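February 18, 2024
Workshop notebook, Ladosstead bench machines
Endpoint protection rollout, continued

Started with the two Windows machines that never showed up in the Nimton console after the January push. Both had the agent installed, both said "protected" in the tray, neither was checking in. The cause was the old Trideo client. Its uninstaller leaves a filter driver behind and the Nimton service waits on it at boot, then gives up on the network module without logging anything at the default level. Turned logging up to verbose and it was obvious.

Fix, for whoever does the next one:
Boot to safe mode, run the Trideo cleanup tool with the /full switch, reboot, check the driver is gone from the list, then repair the Nimton install. Don't reinstall from scratch or the console makes a duplicate entry and burns a second licence. I did that on the first machine and had to release the seat by hand.

Full scan on the file server finished overnight. 2392 items flagged. Nearly all of them are the same macro in old quoting spreadsheets from the Meijer job, copied into every revision folder. Opened one on the isolated laptop and read through the macro. It pulls a price list from a network share that no longer exists. Poor practice but harmless as far as I can tell. Left everything in quarantine for now and exported the list to the shared drive.

Policy changes made today:
Removable drives set to scan on insert, read-only until the scan completes.
Ransomware rollback turned on for the server. Cache limit set to 100 GB.
Exclusion for the build output folder removed. It was added in a hurry and covered the whole parent directory.
Console admin logins now need the authenticator app. My old backup codes are cancelled.

Compile times went up with the exclusion gone. Tried a narrower one by process and file hash, and the test build came back close to normal. The hash has to be updated every time the compiler is, so I've put a line in the update checklist.

Web filter is still blocking the firmware mirror as "uncategorized". Sent a reclassification request. Allowed it by URL for the bench group only in the meantime. 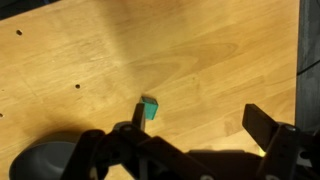 Yen-ting Au wrote under the quarantine list that the spreadsheets shouldn't be restored in bulk even if the macro is clean, and asked for the newest revision of each quote to be saved out with macros stripped and the rest left where they are. Agreed. Quarantine retention is still at the default, so I'll extend that first.

Still open:
Firewall event log is capped at 4000 lines and wraps before I get to it. Forward it to the log box.
Macs are on the old agent version.
Check whether the tablet counts against the desktop licences or the mobile ones.
Phish test results not in yet.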